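Cartridge Preservation Project: where we're up to
Sun 10 March | By Reshma Nkosi
Filed under: Retro Gaming, Grant Updates
4 min read
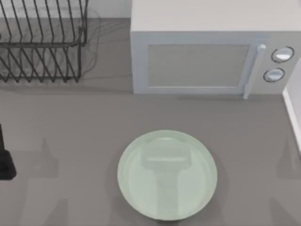 Are the old save files still recoverable once the battery goes flat?
Mostly they're gone, so we copy the save off first and swap the battery after.

Hi all at Joubert, second report from me! We've now dumped 302 cartridges from the Bristevell donation, and 58 of those needed their contacts cleaned before they'd read at all (isopropyl and a lot of cotton buds, my favourite colour of grime is now "none"). Another 30 are in the too-hard tray. Four of them have cracked boards and I don't fancy our chances.

The Triltis reader is going well since the firmware update, though it still hates anything with an extra chip inside. I've been running those through the old Flondell unit, slow as a wet week, and checking each dump twice.

Money-wise we're a touch under on parts and a touch over on postage, so I'd like to move the difference across if you're happy with that. The catalogue goes online in May, box scans to follow. Could someone let me know which logo you want on the front page? I've got two versions and they're different greys.

Cheers,
Reshma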